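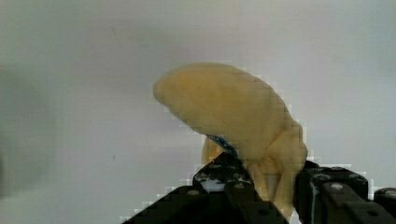
Lillik ships clip-on wireless microphone with onboard recording

Camera accessory maker Lillik has begun shipping the Wernus, a clip-on wireless microphone set for people who shoot video with small cameras and phones. The set was first shown last November as a prototype and was due in stores this spring. The company says the delay came from a change to the receiver, which was redesigned to fit cameras that have no cold shoe.

The Wernus comes as a pair of transmitters and one receiver, packed in a charging case that closes with a magnet. Each transmitter records to its own internal memory while it sends sound to the receiver, so a dropout in the radio link can be repaired later from the backup file. Recording starts when the transmitter is switched on and stops when it is switched off. There is no way to turn it off from the receiver, but it can be disabled in the app.

Lillik gives a working range of 100 meters with a clear line of sight. The maker does not state a figure for indoor use, where walls and other wireless gear usually cut the distance by a good deal. Backup files are saved as WAV and can be copied over USB-C without extra software.

The receiver has a small color screen and a single dial. Pressing the dial steps through gain, channel mode and low-cut filter, and turning it changes the value. The two transmitters can be mixed to one track or kept separate on the left and right channels. A safety track at a lower level is available only in mixed mode.

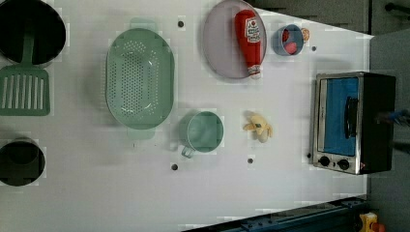

Gouveia
Staff Writer, Cameras and Audio

Cables for cameras and for USB-C phones are in the box. Owners of older phones with a Lightning port will need an adapter, and Lillik does not sell one. The company has a short list of adapters it has tested on the support section of its website.

Battery life is given as four hours for each transmitter and a little more for the receiver. That is on the low side for this class of product – several competing sets run through most of a working day. The case holds enough power for two full recharges, and the receiver can be run from a power bank while in use. The transmitters cannot be charged and worn at the same time, as the clip covers the contacts.

Two foam windscreens and two furry ones are supplied. The furry type locks on with a quarter turn, a change from the prototype, where it was held only by friction and tended to come off when the wearer turned around quickly. A lavalier input is fitted on each transmitter for users who prefer to hide the microphone under clothing.

The first production run is limited to 3,109 sets. Of these, 885 are set aside for customers who ordered after the November showing, and those orders are being sent out first. The rest will go to camera dealers and to Lillik's own online store. A second run is planned, but the company has not given a date for it.

The sets are assembled at the Lonlow plant, where Lillik also builds its tabletop tripods and phone clamps. Repairs will be handled there too. Transmitters can be replaced one at a time, and a new one is paired by holding it near the receiver and pressing the dial until the screen changes color.

Firmware updates are done through the Wernus app on Android and iOS. The first update is already available and fixes a fault that made the receiver start in mono after the battery had run flat. Lillik recommends installing it before first use. The update has to be applied to the receiver and to each transmitter in turn – all three must be out of the case, with the app kept open until the last one restarts.

Timecode is not supported. Lillik says it has looked at adding it but that the present hardware has no suitable clock. Users who need to match sound from several cameras will have to line up the clips by waveform or with a clap at the start of the take.

The Wernus is sold in black only. The warranty is two years and covers the case and its built-in battery as well as the microphones. Cables and windscreens are not covered, but spares for both can be ordered separately.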